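4.3 Stacked supports, or why the planner kept putting things in the wall

I promised in Section 2 that I'd come back to the bathroom set, so let me do that now. We'd tuned everything on kitchens and desks, where the surfaces are big and mostly at one height, and the placement code looked great. Then Ona Pētersons loaded the bathrooms into Nurnden and the planner fell on its face (her words were less kind).

A quick reminder of how Nurnden works. Every simulated room goes through three passes. The first finds support surfaces, meaning any patch that faces up and is big enough to hold something. The second takes the rendered view and ties each visible object to one of those surfaces. The third hands the result to the planner, which looks for a grasp, a lift and a path to the next surface. The planner never sees pixels. It only sees what the second pass tells it, so if a thing on the tank gets tied to the seat lid, the planner will happily aim at a spot well below the thing it wants!

And that's pretty much what happened. A toilet is a mean little test for this kind of code. You get two supports close together, one high and flat, one lower and rounded, and they're nearly the same color. From a high viewpoint the edge between them almost goes away. Our first version grouped surface points by color and normal direction, and with a threshold of 10 degrees it merged the tank lid and the seat lid into one long sloping shelf. I spent a whole evening hunting for a bug in the collision checker before Algirdas Rimkutė plotted the support polygons and showed me a ramp that doesn't exist.

The fix is boring but it works. We split candidate patches by height first and only then look at the normals, and we keep a split even if the two halves look alike in color. We also stopped asking for flatness over the entire patch. A seat lid curves at the rim, so we now fit a small plane under each object's footprint and check the tilt there. Anything past 6 degrees gets flagged as a risky place to put something down, though it can still be picked up from.

The second headache was shape. The objects in this set aren't tidy boxes, and some of them change a lot depending on where you look from. Our early tracker, borrowed from the older Finach codebase, gave each object a single outline template and got upset when a new view didn't match it. We threw that out. The tracker now leans on the support link plus a coarse position along the surface, and it treats the outline as weak evidence. Reet Kazlauskienė argued for keeping color as strong evidence, and she was right for the small bright things and wrong for the dark ones, where shading eats most of the detail. We ended up weighting color by how saturated it is. Not elegant, but I'll take it.

We rendered 800 views across 18 rooms for this part of the study. I want to be upfront that the renders are low resolution, and edges come out jagged or fringed in places. We left them that way on purpose. Custlow, the perception module, has to run inside the planning loop, and sharper renders would've slowed the loop down more than they helped. Zewditu Birhane did try smoothing the edges before segmentation, and it rounded off exactly the thin parts we needed for picking grasp points, so that went in the bin too.

One more thing before the figure. Background matters more than I expected. A window or a picture with a landscape in it contains plenty of slopes and ledges, and a depth guess made from color alone will sometimes offer you a hillside as a support surface. We now mask anything set into or hung on a wall before the first pass runs. Figure 6 has a case of each kind, along with the tank and seat lid pairing that started all this.
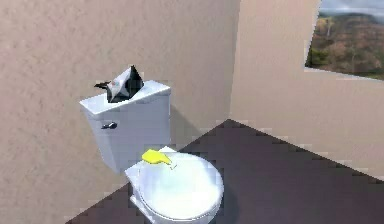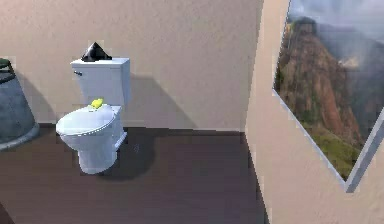

Figure 6. Two rendered views from the bathroom set. In both, one object rests on the tank lid and a small yellow one on the closed seat lid. The first view has a window in the right wall, the second a framed mountain landscape.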